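Home > Forum > Workshop and Home Office > Cables
Filed under: desks, cable tidying

Power strip on the desk or under it?

Sollirari wrote:
Hello all. I want to make order in our work room before March. The worst thing is the cables. On the floor behind the table there is such a tangle of black and white ones that I cannot sweep there any more. The power strip has three sockets and lives on top of the table, on the white board, and it is always where I want to put my work. 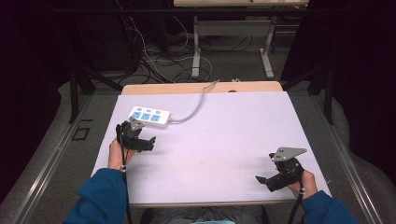 My plan is to screw the strip under the table top and bring the cord down along one leg. The cord on it is long enough, I measured. But my colleague says that sockets under a table are a nuisance, and you will be on your knees each day. Who is right?

Zoltent wrote:
Your colleague. I had mine under for 2 years and then moved it back up. Fix it at the far edge, on the bare strip of wood, and you can still reach it.

McIver wrote:
I don't agree with Zoltent. Under the top, but near the front – then you find it with your hand. Start with the floor, though. Unplug everything and label both ends before you pull.

Sollirari wrote:
Both ends? That will be a long Sunday.

McIver wrote:
Yes, both. I skipped it once and I was sorry.

Comments (2)

Flalluddale: A cable tray 30 cm wide solved this for me. No screws, only clamps.

Zoltent: Clamps slip. Use screws.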